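# Hand Gripper Demonstrations - Frequently Asked Questions

These answers are for people recording tasks for the Ciltach project at the Cokholm site. If you work by remote control on the Drodness arms, the last two questions are for you.

### What am I being asked to do?

You do a household task with a gripper in each hand. The recording is used to teach a robot arm with the same kind of fingers to do the same task. You don't write any code and you don't need to know how the training works.

### What do I wear?

A head camera on a headband, plus the strap that goes over your shirt. Short or loose sleeves are fine. Tie back long hair so it doesn't fall in front of the lens.

### Do I have to use both grippers all the time?

No. Many tasks only need one. Keep the other one in your hand and hold it still, pointed more or less toward the work. Don't put it down partway through, and don't let it hang behind your leg. 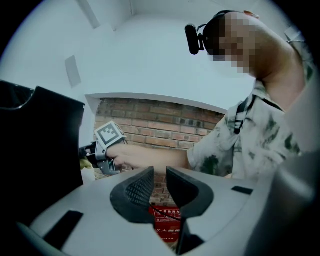
If a task does call for both hands, the task card says so at the top. Cards without that line can be done with either hand, but stay with the same hand for the whole session.

### What are the black-and-white squares for?

They are markers. The software uses them to work out where each gripper is and which way it is turned. Keep them clean and don't put tape or stickers over them. If a marker block is loose, stop and swap the gripper. A block that has shifted even 2 mm spoils everything recorded after it.

### How fast should I work?

A little slower than you would at home. Close the fingers fully before you lift, and open them fully before you pull away. Most cleaning tasks run under 50 seconds.

### What if I drop something?

Pick it up with the gripper and carry on. Recoveries are useful and we keep them. If it rolls out of reach, end the take and start again. Please don't use your bare fingers during a take.

### Which task is the hardest?

Most people say wiping. A cloth bunches up, and it's easy to press too hard or lose the edge of it. Grip it near the middle, press lightly, and move along one side of the object before you start on the next. Corners take a few tries - there is a practice card for them.
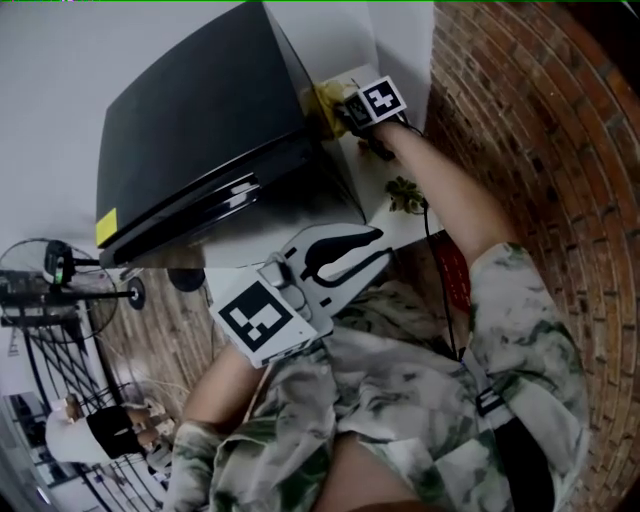 *Yellow wiping item pressed by the right gripper, at the corner of the black device.*

### How many takes make a full set?

300 for each task. You won't do them all yourself. A set is usually split between several people, and we want that, as everyone moves a bit differently.

### Can I move the furniture or other objects?

Only what the card tells you to move. Leave plants, cables and fans where they are. Watch the gripper cable when you reach across a shelf.

### Is remote control better than doing it by hand?

It depends on the task. Hand grippers are faster to record with. Remote control is slower, but every motion is one the arm can really make. We use it for the 19 tasks on the Nugroho list, mostly ones with tight spaces.

### How do I book time on the remote station?

Use the sign-up sheet by the station. Slots for the next week open on Friday at noon. New operators need to finish one set with the hand grippers first.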